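The archivist at Plirance keeps the subject of this interview in a gray box on the second shelf from the floor. It holds 64 sheets of correspondence from the Curkevum patent office, nearly all of it about one device: a tide-operated canal gate, submitted by a provincial legislator and never built at full size. She has spent 5 years on the transcription. The interview took place in the reading room and was written up on 24 March 2019.

She began with the dating. "The cover letter has no year on it. The paper has a mill mark, and the mill changed its mark twice, so you get a range. After that you go to the postage."

The postage narrowed the range to a single winter. A receipt folded inside the fourth letter gives the month as February, and the rate charged was in force for one season only. She considers the question closed, although an earlier catalog places the letters a decade later.

"The earlier catalog used the date on the folder. The folder is younger than the letters. You can see the glue."

The legislator's drawing shows a hinged gate with a float on the seaward side. As the water rose, the float was meant to lift a counterweight and release a latch. Asked whether it would have worked, she was cautious.

"The geometry is fine. The friction is the problem. He gives no figure for the hinge, and the hinge carries everything. A model was made at Kolodico to one-sixth scale, and the report on it says the latch opened. It doesn't say how many times."
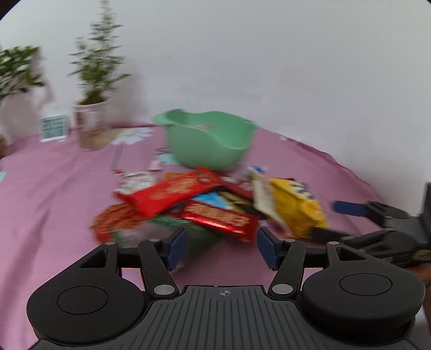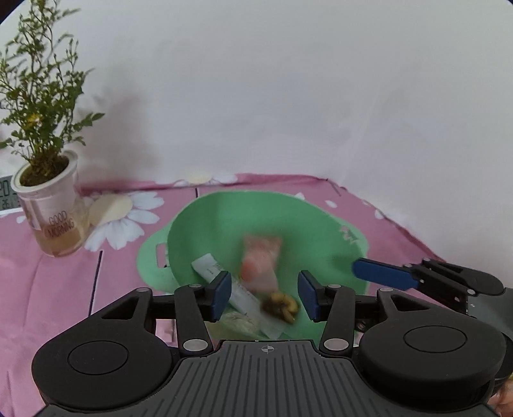
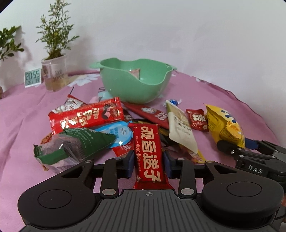
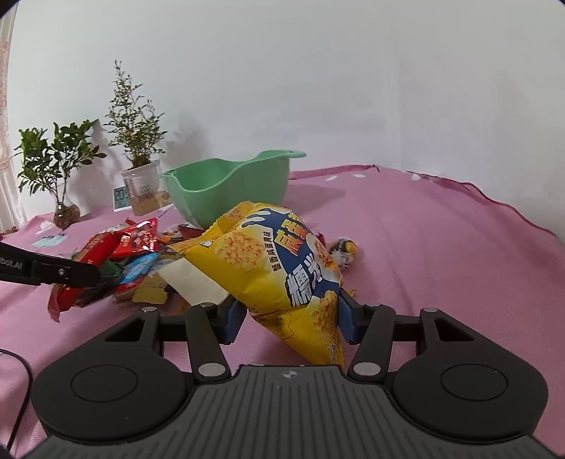
The Kolodico report runs to 6 pages and is unsigned. She attributes it to a clerk in the harbor office on the basis of handwriting, and she rates that attribution as probable. The letter forms match two ledgers from the same office. The spelling doesn't match, but she gives spelling little weight for the period.

"People spelled a word three ways on one page. What they don't change is how they join an r to an e. I look at the joins first."

The examiner's reply is the longest item in the box. It raises two objections. The first is that a similar float appears in an older mill at Chrysikopoulos, which would have left the legislator with a claim to the latch alone. The second is procedural: the fee had been paid from a public account. The legislator answered the first objection in detail and didn't mention the second.

"I have read his answer many times, and there is no sentence about the fee. He may have settled it in person. There is a gap of several weeks in the letters, and he was in the city for the session."

The application lapsed. She has found no refusal and no grant, and the office register for that quarter is missing its last gathering. A local history says that the device was patented. She has asked the publisher to change the wording to "submitted" in the next printing.

Her edition will give each letter in full, with the original line breaks and the cancelled words shown. The drawings will be reproduced at actual size, which means two of them have to fold out. The print run is set at 200 copies, and Plirance will put the transcriptions online at the same time.

Work remains on the index. The legislator used four names for the latch, one of them borrowed from clockmaking, and she hasn't decided whether to group them under one heading.

"If I group them, someone looking for the clock term won't find it. If I don't, the latch is scattered over the whole alphabet. I'll probably do cross-references. It adds two pages."

She was asked what she would most like to find. "The register pages. After that, the model. The report says it was put back in its crate, and it gives a crate number. The number is legible. I have written to the harbor office and they are checking the old inventory."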